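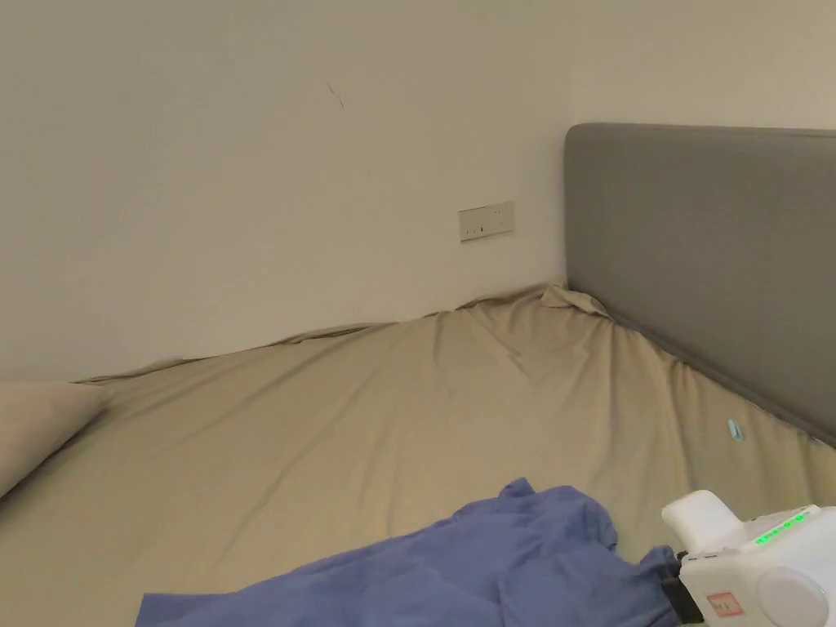
A fitted sheet, more or less fitted.

THE LINEN CLOSET COLUMN
Sheets, and the lies printed on the package

I have been buying my own bedding for a little over 20 years and I still can't get a fitted sheet to stay on all its corners until morning. I used to take this personally. Then I started asking readers of this newsletter, and judging by the mail, most of you are also waking up with one elastic corner wrapped around an ankle.

So this month, sheets. Next month we go back to gutters, as promised.

Let's start with the word "deep." A package that says "deep pocket" is telling you something about as exact as a diner telling you the pie is homemade. One maker's deep is another maker's regular. My mattress is 13 inches tall, and with the pad on top it is taller than that, and I have owned sheets sold as "extra deep" that had to be hauled over the last corner like the lid of a suitcase. They went on. They came off again around two in the morning with a snap that woke the dog.

The fix costs nothing. Take a tape measure to bed. Measure from the bottom seam of the mattress to the top of whatever you have piled on it, pad and topper included, and then add a couple of inches so there is something to tuck under. Write the number on a piece of masking tape and stick it inside the closet door. You will not remember it otherwise. I have measured my own bed three times in two years.

Too much pocket is its own problem, by the way. A sheet cut for a tower of a mattress will go onto an ordinary one without any fuss, and then spend the night wandering. You get ridges under your hip and a little tent of spare cloth up by the wall. Some of you wrote in to say you prefer this to the snapping kind. I suppose it depends which you would like to be woken by.

Now, thread count. I bought a 500 thread count set from Gotenness last September, partly on the strength of the box, which had a ribbon. It is a perfectly good set. It is also warm, heavy, slow to dry, and no softer that I can tell than the plain percale set I got from Telel for less than half the money. The big numbers often come from counting thin strands twisted together as if each one were a thread of its own. If you sleep hot, look for the word percale and ignore the rest. If you sleep cold and like things a bit slippery, sateen. If you like looking as though you slept in a hayloft, linen, and bring your wallet.

On suspenders. Yes, they make suspenders for sheets. They clip to the edge and run under the mattress, and I tried the Siven ones, which come in a bag with instructions in very small type. They work. Getting them on involved lying on the floor with one arm under the bed up to the shoulder, and I found a library book I had already paid for. If you change your sheets every week, you will come to resent them. If you change your sheets on some other schedule, I am not going to ask.

A cheaper trick, from a reader in a third-floor walk-up: put a strip of rubbery shelf liner at each bottom corner, between the mattress and the sheet. I had my doubts. It has held for almost a month.

Beds jammed into a corner of the room are a special case and I get a lot of mail about them. The corner you can't reach is always the one that lets go. Pull the whole bed out before you start, even if it means moving the lamp, and do the two wall-side corners first while you still have the will to live. Then the near ones. Then push it back with your knee. Doing it the other way around is how people hurt their backs and say things in front of their children.

As for folding the thing afterward, I have watched the videos. I have tucked the corners into the corners. What I end up with is a sort of padded envelope. Kelmendi sells a bin with a lid for 3 dollars more than it ought to cost, and my fitted sheets live in there in a wad, and guests have never once opened it to check.

Smoothing the sheet down once it's on, with the flat of your arm, does more for the look of a bed than ironing ever will. I own an iron. It props open the basement window.

Send your gutter questions in early, please. Last time they all came in the night before, and several of them were about raccoons.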